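Home Stories How Things Work Puzzles Grown-ups

Why Does a House Make Noises at Night?

January 8, 2025
By Keyvan Parsa

You have moved into a new house. Your books are in a box marked KITCHEN, your toothbrush is missing, and it is time to go to sleep in a room that smells of somebody else's paint. You close your eyes.

Tick.

Then, from somewhere over your head: tock, crrrk, tick.

Your old house made noises too. You had simply stopped listening to them, the way you stop listening when a grown-up explains where the batteries are kept. A new house has a whole new set, and your brain wants to check every one.

Houses grow (a bit)

Most things get slightly bigger when they warm up and slightly smaller when they cool down. Scientists call this expanding and contracting. Houses do it every day without asking permission.

On a summer afternoon in Markness, a metal roof gets hot enough to make a magpie think twice. The metal stretches, only a tiny amount, but it's nailed or screwed down, so it can't stretch wherever it likes. When the sun goes down it shrinks back. Bits of it stick, then slip, and each little slip makes a tick. My own roof has around 3,000 screws in it, according to the man from Vukadinović Roofing, who looked tired. That's a lot of places for a tick to come from. 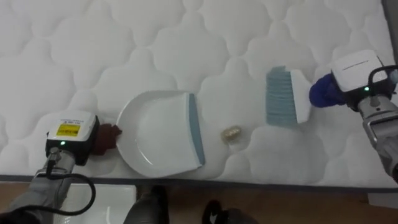 Puffy cells and sunken seams on a quilted mattress.

Wood is fussy

Wood changes size with heat as well, but what it really cares about is water. Even dry-looking wood has some water hiding in it. In damp weather it soaks up a little more from the air and swells. In dry weather it lets some go and shrinks. This is why the bathroom door at my aunt's place in Hornulden sticks for half the year, and why everyone in that family is good at shouting "I'm in here!"

Floorboards creak when they rub on each other, or when a loose board slides up and down a nail. Somebody walking on them is the usual cause. When the house is cooling down, though, a board can shift by itself and give a crack loud enough to wake the dog. The dog will then act as though it was your fault.

Gurgles, bangs and hums

Pipes have opinions too. Hot water makes a pipe stretch, and it may tick as it rubs against the wood holding it up. If a tap or washing machine shuts off the water very quickly, the moving water has to stop in a hurry and the pipe can bang. Plumbers call this water hammer, which is a much better name than plumbers usually come up with.

The hum in the kitchen is the fridge. It's nearly always the fridge.
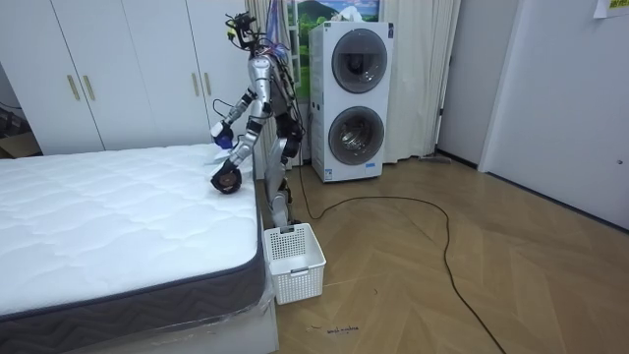 Page 2

Try being a noise detective

You will need a notebook, a pencil and a grown-up who doesn't mind being asked things.

Write down the time you hear a noise, which part of the house it came from and what it sounded like. You're allowed to invent words. "Skronk" is fine. Add whether the day was hot, cold, rainy or dry.

Do it again in April, when the nights are cooler, and compare your notes. You may find the roof has gone quieter and the doors have started complaining.

When we moved to Endale, I kept a list for 4 nights. It had plenty of ticks, one gurgle and a long scraping sound I was quite worried about. The scraping was my brother, dragging his bed closer to mine.

When should you tell someone?

Most house noises are harmless. Tell a grown-up if you hear water dripping or running when all the taps are off, if something buzzes or crackles near a power point, or if an alarm starts chirping. Don't poke at it yourself. And if a noise keeps you awake, tell someone about that too. They've probably been lying there listening to it as well.

Contact us | © 2025 Keyvan Parsa | Back to top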